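Trarnemby Toy Library – members' list archive
Home | Threads | By month | Search | Join | Help

Re: wooden cubes – washing, storing, and are they worth keeping?
Posted in December by the Grindon branch

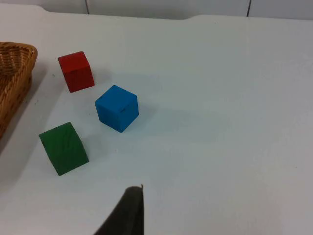
Hello all, and hello especially to our friend at the Yensuk playgroup, whose message I've been meaning to answer for the best part of a fortnight. I kept starting a reply and then somebody would turn up at the door with a bag of jigsaws, and you all know how that goes.

You wrote:

> We have been left a big quantity of plain coloured wooden cubes, I think
> some 200 of them, all in one cardboard box that is on its last legs. A few
> are grubby and one or two have gone a bit rough at the corners. My questions
> are (1) can they be washed without spoiling the colour, (2) what do other
> branches keep them in, and (3) do children even bother with plain cubes any
> more? We are short of shelf space and there's a feeling here that they
> should go to the jumble sale. I'd be sorry to see it but I can't say I have
> a good argument ready. Also, do you lend them as one set or several?

Please don't send them to the jumble sale! Or if you must, ring us first and we'll drive over and fetch them.

I'll take the washing first. We never soak ours. We did once, years ago, when a kind person put a whole set in the washing-up bowl with a good squirt of liquid and left them there over lunch, and they came out furry. The grain lifts, you see, and then the faces feel like a cat's tongue. Now we use a cloth wrung out in warm water with a tiny drop of soap, go over all the faces, wipe again with plain water and stand them on a tea towel overnight, spread out so they aren't touching. Keep them off the radiator. For anything sticky (jam, mostly, and once what I believe was denture fixative) a second go with the same cloth usually does it.

As for colour, try one cube first, on one face, and look at the cloth. If it comes away pink from a red one then you have a stain that hasn't been sealed, and you'll want to keep those to a barely damp wipe. Reds are the worst in my experience. I'm fond of the ones where the colour is thin enough to see the grain through it, and I'd choose them over thick gloss paint any day, but they do need a gentler hand. If you don't know what the old paint is, and especially if it's flaking, put those cubes to one side and don't lend them until somebody who knows about such things has had a look.

Rough corners are a nice job for an evening in front of the television. Fine sandpaper, wrapped round your finger, just enough to take off anything that might catch. I wouldn't go mad and round them right off, as a cube wants a proper flat face to stand on, and a tower built from over-sanded cubes is a sorry thing.

Now, storage. We have been through the lot. The lidded plastic tubs were fine until the lids split. Drawstring bags looked sweet and were a misery, because a child can't see what's in there and tips the whole thing out, with a noise like a coal delivery. What we've settled on is wicker baskets, the low shallow sort with a thick braided rim. A small child can reach straight in, and the rim gives them something to hold when they want to drag it across the room. Do run your hand round the inside now and again for broken ends. Ours get brushed out with an old paintbrush, since you wouldn't believe the fluff, and they come home from loan with a cloth laid over the top and string round the lot. Not elegant – but we haven't lost a basket yet.

We lend as several sets, with 20 cubes to a basket, in mixed colours. We used to lend the big set whole and it hardly went out at all, being far too heavy to carry home along with a pushchair. Once it was split up it was never on the shelf. Your box would make a good few baskets and you could keep a handful back as spares, so there's your shelf space sorted too, if most of them are out on loan!

And do children bother with them? Oh, they do. I think grown-ups look at a plain cube and see something unfinished. Put just a few on a clear pale table, a red one and a blue one and so on, and leave them be. Don't build anything first. We find that tipping out the full basket gets you a heap and some throwing, whereas three or four set out near the basket will have a two-year-old putting them in and taking them out until it's time for squash. The older ones start with towers and move on to car parks. We've had a bakery, too, in which the red ones were jam tarts and cost 1000 pounds each.

One thing I would pass on is to give each set a small pencil mark underneath, or a dot of something, so you can tell which basket a stray belongs to. We didn't, and I have a biscuit tin here with a very mixed population in it. If anybody on the list is missing a green one, slightly chewed, do write and describe it to me.

Does anyone at the Sotix branch still have the pattern for the cloth covers with elastic? I had a copy and I've put it somewhere safe.

All good wishes, and let us know how the washing goes,

The Grindon branch (we're in the hall most mornings, kettle on)

Previous in thread | Next in thread | Reply to list

Trarnemby Toy Library members' list | Contact the list keeper | Copyright remains with the writers of each message | Back to top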